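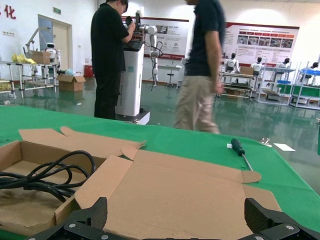 Wrist camera view over the green table: opened carton, coiled black cable, screwdriver to the right.

To: gekotora-perception mailing list
From: Roxana Olteanu
Subject: Re: Background points in the table crop, release 2 branch

Dear colleagues,

I write on behalf of the Estside integration group in reply to the message from Fulgencio Bravo, quoted here for those who joined the list after April.

> On the release 2 branch, the wrist camera cloud is passed to
> Drelness with the table crop switched off by default. I believe
> this was an oversight in the merge. With the crop off, people
> and equipment beyond the table reach the clustering step, and
> Quintana then receives obstacles which have nothing to do with
> the task. In my own runs the planner rejected 33 of 300
> requests with "start state in collision". With the crop on, I
> had no such rejections, but the far side of the carton was
> sometimes removed together with the floor.
>
> Could the group state which behaviour is intended? I would also
> be grateful to know whether the finger mask should be applied
> before the crop or after it.
>
> Fulgencio Bravo

The intended behaviour is that the crop is on. The default was changed during the merge and the review did not notice it. A correction has been prepared and will be placed on the release 2 branch once two maintainers have approved it. Sites which build from the branch should set table_crop to true in their own configuration until then.

As regards the order of operations, the finger mask is to be applied first. Both fingers are present along the lower border of every wrist image, and they lie closer to the camera than anything on the table. If they are left in, the plane fit may treat points on the finger plates as part of a raised surface, and the crop is then placed too high. We consider this the likely cause of the rejections with "start state in collision", as Quintana already holds its own model of the gripper and does not expect to meet the same fingers a second time as an obstacle. We should like to see a log before we treat the matter as settled.
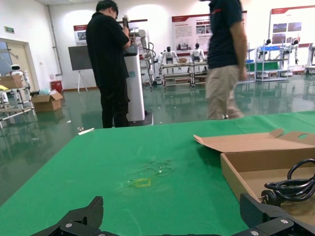 The missing side of the carton is a separate question. The crop removes everything beyond the fitted edge of the table, and that edge is found from the largest flat region in the cloud. A glossy floor returns few reliable points, and those it does return are often reflections of objects standing on it. Where the cloth is creased near the far edge, the fit can settle short of the true edge, and any flap that stands up close to it is lost. The margin is at present 100 mm. We do not recommend that sites increase it, for the reason that a wider margin begins to admit the legs of anyone who walks behind the table.

Our proposal is therefore that the edge should be measured once for each table and stored, as is already done for the camera pose. The function exists in Drelness under the name fixed_workspace but has never been documented. A draft page has been written and comments are invited.

Members have also asked how moving persons should be handled. The position of the group remains that the perception stack is not a safety device. Points beyond the stored workspace are dropped for the purpose of grasp planning only. Protection of persons is the duty of the cell controller and of the local risk assessment, and no setting in Gekotora alters that. We would ask that the wiki page on "dynamic obstacles" be reworded, as it gives a different impression.
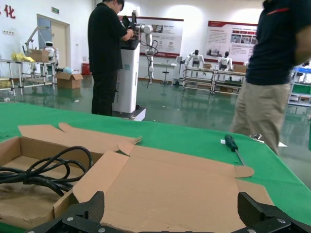
Carton and coiled cable on the near side of the table, with one person beyond it and one beside it.

Views of this kind are suitable for testing the change, as they contain an object of interest, thin parts such as the screwdriver shaft, and a busy background together. Cable remains a weak point. The clustering step tends to join a coil to the carton wall where the two touch, and the result is a single object with a grasp point on the cardboard. This is recorded as an open fault and will not be addressed in release 2 – the change required in the segmentation model is too large at this stage.

I should be obliged if Fulgencio Bravo would repeat the 300 requests with the mask before the crop and the workspace stored, using the same random seed, and send the planner log to the list. Other sites are welcome to do likewise. Please state the commit, the camera resolution and whether the cloth or the bare table was used.

Comments on the draft page should be sent to this list and not to individual maintainers.

Yours faithfully,

Roxana Olteanu
Integration group, Estside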